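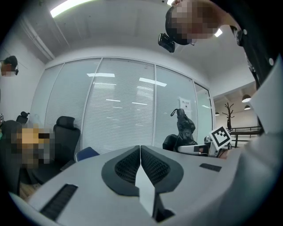
Blinds down behind the glass wall at Tatura, with the lights on overhead.

4 min read

I'd been at the Tatura office in Salinas for maybe ten minutes before I asked the question I'd really come to ask, which was about the blinds. I write about workrooms a lot (too much, according to my friends), and glass partitions are my weak spot. I love them in showrooms and I have hated nearly every one I've had to sit beside.

The office manager laughed when I said that. She looked after the fit-out of the floor and still gets every complaint about it, so she'd heard it all before.

"Everybody asks for glass," she told me. "Then they move in and everybody asks for blinds. I should have ordered them the same afternoon."

She didn't, as it happens. The tall panels went in first, a system called Fledilex that she picked mostly for the slim white uprights, and the horizontal blinds followed in January after a pretty grumpy winter. People in the meeting side felt watched. People in the open side felt like they were doing the watching, and that was worse, apparently.

"You'd look up to think about something and you'd be staring right at a person eating soup," she said. "They'd wave. You'd have to wave back. It was exhausting!"

I asked why not just build a regular wall, and she made a face. The floor is long and the windows aren't where you'd want them, and with the blinds open in the morning the whole place feels twice the size. She opens them herself when she gets in and goes to make coffee. By lunch somebody has closed them again, and she's given up finding out who.

We got onto the lighting next, and I'll admit I came in with opinions. There's a long fluorescent fixture on the ceiling and I have never met one of those I wanted to take home. She doesn't mind them at all. She minds what they do to the glass.

"Look at it from any desk and you get these bright rectangles floating in the panel," she said. "When the blinds are shut it's even clearer – you've basically made a mirror with stripes. I had one guy turn his whole desk around so he wouldn't see it."

Did that work? "He got the reflection in his monitor instead."

What she'd do now, if she had the money again, is move the desks before touching the ceiling. She'd run them side-on to the partition so that nobody faces it straight and nobody has it directly behind a screen. She tried it with one row and got no complaints from that row for a whole month, a house record.

The chairs were a happier subject. They're dark office chairs, some with a headrest, and she fought for the headrests. The first quote came in without them and adding them cost an extra 34 dollars a chair, which doesn't sound like much until you multiply it by 30.

"I was told people don't lean back at work," she said. "I said, have you ever been on a long call? Of course they lean back." She sat in the sample for an entire afternoon to prove the point and sent her invoices from it.

I brought up paper signs, having spotted one taped to the glass, and she groaned. She'd wanted a proper sign holder by the door. There was a nice one in the catalog, 145 dollars, brushed metal, very grown-up. It never got ordered, and by now she's come around to tape.

"Paper you can change in a minute," she said. "My only rule is take it off slowly. Pull it fast and you leave the sticky part behind, and then it's me out there with a cloth and the dish soap."

She has 2 bottles of actual glass cleaner in the cupboard and prefers the dish soap. A few drops in warm water, a flat cloth, then a dry one right after. The glass gets done in the evening when the room's quiet, top to bottom, and the blinds get a going-over with an old sock on her hand. I told her I do exactly the same at home and we had a bit of a moment about it.

By then we'd moved down the block to Fumetti, where the coffee is good and the walls are brick, thank goodness. I asked what she'd tell somebody who's about to put glass through the middle of their own office. She stirred her cup for a while.

"Sit in it at four in the afternoon, lights on, before you sign anything," she said. "And get the blinds in the same order. They charged me for delivery both times."

She's pricing carpet tiles next. I've asked if I can come back and see the samples, and she says only if I help carry them up.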